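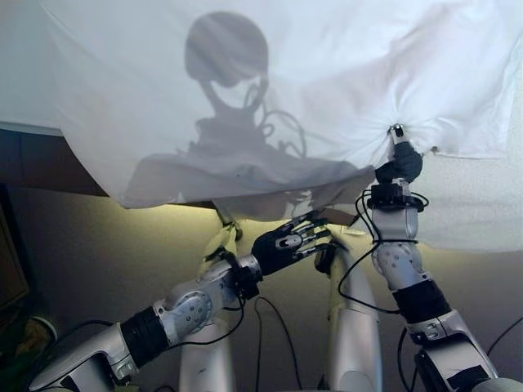
Schatten auf weißem Stoff

Plavex: neues Album »Turnar« – Tracklist, Pressung, Mastering

Forum: Neuerscheinungen / Elektronik

dhalasz
5. Dezember 2020, 10:42
Das vierte Album von Plavex ist angekündigt. Titel »Turnar«, Label Tedton, Doppel-LP und Download, keine CD. Die Vorabsingle »Palma« ist seit gestern beim Label zu hören. 13 Stücke, Gesamtlaufzeit laut Labelseite 71 Minuten. Vinylauflage 1071 Exemplare, nummeriert. Mastering: Helmi Laitinen, die auch den Vorgänger gemacht hat.

nadelazimut
5. Dezember, 11:05
71 Minuten auf vier Seiten sind knapp 18 pro Seite. Bei 33 Umdrehungen und dem Bassanteil der Single ist das machbar, ohne dass der Pegel stark abgesenkt werden muss. Der Vorgänger hatte 24 Minuten auf der B-Seite, entsprechend leise war der Schnitt und entsprechend viel Oberflächengeräusch kam mit.

kwok_m
5. Dezember, 11:31
Zur Single: Der Dynamikumfang ist geringer als bei den alten Sachen. Ich messe im Download DR 6, beim Debüt lag das durchgehend bei 10. Falls das Album genauso limitiert ist, kaufe ich es nicht.

dhalasz
5. Dezember, 11:40
Eine Single ist kein Album. Bei Tedton werden Vorabtitel grundsätzlich lauter gemastert, die Albumfassung kommt später in einem eigenen Durchgang. War beim letzten Mal auch so.

kwok_m
5. Dezember, 11:58
Beim letzten Mal waren Single und Albumfassung bis auf den Fade am Ende samplegleich. Habe ich damals gegeneinander phaseninvertiert, Rest war Stille. Der Thread dazu müsste vom August sein.

nadelazimut
5. Dezember, 12:14
Der DR-Wert des Downloads sagt ohnehin wenig über den Vinylschnitt aus. Und umgekehrt: Rips von Platte messen fast immer höher, auch wenn dasselbe limitierte Master verwendet wurde. Phasenverschiebungen im tiefen Bereich reichen dafür aus.

fmahrous
5. Dezember, 12:50
Weiß jemand, ob Tadeo Bustos noch dabei ist? Auf der Labelseite steht er nicht bei den Credits. Die Bassfiguren auf »Palma« klingen sequenziert, ab 2:10 ist die Quantisierung sehr deutlich.

dhalasz
5. Dezember, 13:22
Laut Newsletter spielt er auf drei Stücken, auf der zweiten Platte. Der Rest ist Modularsystem und Orgel.

fmahrous
5. Dezember, 13:29
Drei von 13 ist dünn. Auf dem Debüt hat er die ganze Rhythmusarbeit getragen. Die Stücke ohne ihn waren schon auf dem Vorgänger die schwächeren, vor allem die lange Orgelnummer.

spur_b
5. Dezember, 14:03
Sehe ich anders. Die Orgelnummer ist das einzige Stück dort, das sich harmonisch von der Stelle bewegt. Der Bass liegt auf dem Rest des Albums immer auf demselben Grundton – das kann ein Sequenzer auch.
Zum Preis: Ich finde 34 Euro für eine Doppel-LP ohne Gatefold zu viel.

nadelazimut
5. Dezember, 14:20
Bei der kleinen Auflage ist das üblich. Mich interessiert eher das Presswerk. Mein Exemplar vom Vorgänger war dezentriert, Seite C deutlich hörbar, Austausch genauso. Steht irgendwo, wer presst?

dhalasz
5. Dezember, 14:37
Im Shop steht nichts. Ich habe dem Label geschrieben und trage die Antwort hier nach.

kwok_m
5. Dezember, 15:11
Frag bitte gleich mit, ob der Download in 24 Bit kommt. Bei der Single sind die unteren acht Bit leer.

dhalasz
5. Dezember, 18:46
Antwort vom Label: Presswerk ist ein anderes als beim Vorgänger, den Namen wollen sie erst mit den Testpressungen nennen. Download in 24/48. Die Single wurde versehentlich aus dem 16-Bit-Master konvertiert und wird ausgetauscht. Zum Limiting keine Aussage.

kwok_m
5. Dezember, 19:02
Danke. Dann messe ich die neue Datei, sobald sie online ist, und stelle die Werte hier ein.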